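Why Is Your Keychain So Fuzzy?

Pick up a plush keychain and rub your thumb across it. Soft, right? Now bend down and look at it really, really close. You will see that the softness is made of tiny threads, all standing up like grass on a lawn. That fuzzy stuff is called pile, and it is one of the best things anybody ever did with thread!

Let's start with how pile is made. Regular cloth, like the cloth in your shirt, is flat. Threads go over and under each other, or loop through each other in rows. To make pile, a machine adds extra threads that stick up out of the flat part. Sometimes those threads are left as little loops. Look at a bath towel and you'll find them. Sometimes the loops get snipped at the top, and then the ends spread out and turn velvety. A teddy bear usually has the snipped kind.

Try this. Pet a piece of plush one way, then the other way. One direction feels smooth and the other feels a little bit grumpy. The threads lean, the same way a cat's fur does. If you draw a line with your finger against the lean, you can write your name! Then wipe your hand over it and your name is gone.

Now, what about the inside? Most small plush toys are filled with polyester fiber. It looks like cotton candy before it goes in. Each strand is thinner than a hair on your head and has bends in it, so the strands push away from each other and trap lots of air. Squeeze the toy and you squeeze the air out. Let go and the strands spring back, and air rushes in again. So when you hug a stuffed animal, a lot of what you are hugging is air.

Somebody has to sew all this together, and they do it inside out. Two pieces of plush are placed with their fuzzy sides facing each other and stitched around the edge, with a gap left open. Then the whole thing gets pulled through the gap like a sock. Ta-da, the seam is hidden! The stuffing goes in through that same gap, and the gap is sewn shut by hand. Niloufar Zarei makes plush charms at a little workshop called Delladine, and her smallest pattern has only 6 pieces. She told us the ears are the fussy part. They have to be turned with a blunt stick, and if you push too hard the stick pops right through the tip.

Faces are where a toy gets its personality. A face can be printed, stitched with thread, or glued on, and a very small change makes a huge difference. Move the eyes lower and the toy looks younger. Add white dots inside the eyes and suddenly they shine as if a lamp were nearby. Makers love to mix cute with a bit of spooky, too. Look at the little fellow with the fuzzy cream border: he has big black eyes with white highlights and sweet pink cheeks, and then a giant grin full of pointed teeth!

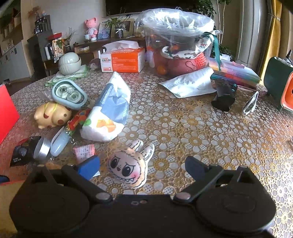

Want to design one yourself? Draw a circle the size of a cookie, add two ears of any shape, and then draw the same eyes on three different circles. Give the first a tiny smile, the second a straight line, and the third the toothiest mouth you can manage. Ask someone at home which one they would clip to their backpack. You may be surprised!

Words by Aileen Maglaya

Delladine Kids | Contact us | © 2018 | Back to top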